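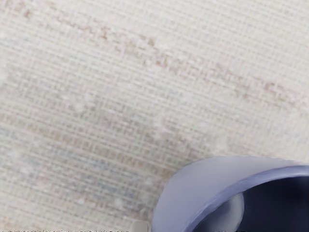 Bodstead, reading the first draft of this file, asked why anyone building an arm on a garage bench would spend a winter on rendered cups before bolting down a single motor. Fair thing to ask! The short version is that the arm wasn't strong enough to be trusted near real dishes yet, and rendering is cheap. The longer version is the rest of this README.

Flemurard
Rendered cups on soft floors, for a home-built arm
Last updated: 2018-02-10

What's in it

3000 rendered views from the wrist of a small simulated arm, all at close range. The subject is a cup on a rug, seen from angles where you often get only part of the cup. I love these partial views. They are the ones my detector was worst at, and they come up all the time once the wrist gets close to anything.

Folders

train/ has most of the views
check/ is held back, please don't train on it
rugs/ has the textures, one file per rug
notes.txt is my running log, messy but complete

Every view has a matching text file with the cup's pose, the wrist pose, and the name of the rug texture. Poses are in meters and radians, relative to the base of the arm. If a cup runs out of the view, its pose is still the pose of the whole cup.

The build

Flemurard is the arm. It has 7 joints, printed links, and a base I cut on the shared table saw at Rorico, our workshop. The gearboxes are my own second attempt (the first set stripped in May, and I still have the teeth in a jar). The wrist is the part I'm proudest of: it comes off with 2 screws, so I can carry it home and fuss with it on the kitchen table.

The simulator side is called Szabo. It loads the same link lengths as the printed parts, and if you change a link you only have to change it in arm.cfg. Please do change it! I would love to see somebody run this with a longer forearm.

Why rugs

My early renders all had a plain gray floor and the detector got very good at plain gray floors. Then I tried a woven rug with a faded pattern and it fell apart, finding cup rims in every pale patch. So now the floor is woven, worn-looking, and a little annoying on purpose. Lavender against cream is one of the friendlier pairings. Dark insides are harder, and I'd look at those first if your depth estimates go strange near the rim.

Known problems

Lighting is even nearly everywhere, with few hard shadows. A real garage with one bulb is nothing like that.

The weave goes soft in some views. That comes from texture filtering in Szabo and I haven't fixed it.

A few views have bits of other items at the border with no label. I left them in.

87 pose files in the first upload had the wrist angle flipped. They're corrected in this one, so if you have the old copy, throw it out.

Running it

Unpack everything next to arm.cfg, start Szabo, and point it at train/. The viewer opens on the first view and the arrow keys step through. Press P to draw the pose on top, which is oddly fun to watch.

Use and changes

Free for any use. If you train something on it, send me a note with the check/ score, good or bad. New rug textures are very welcome: square files, no logos, and something you made or photographed yourself. Next up on my list are mugs with handles, and a second wrist with a softer grip.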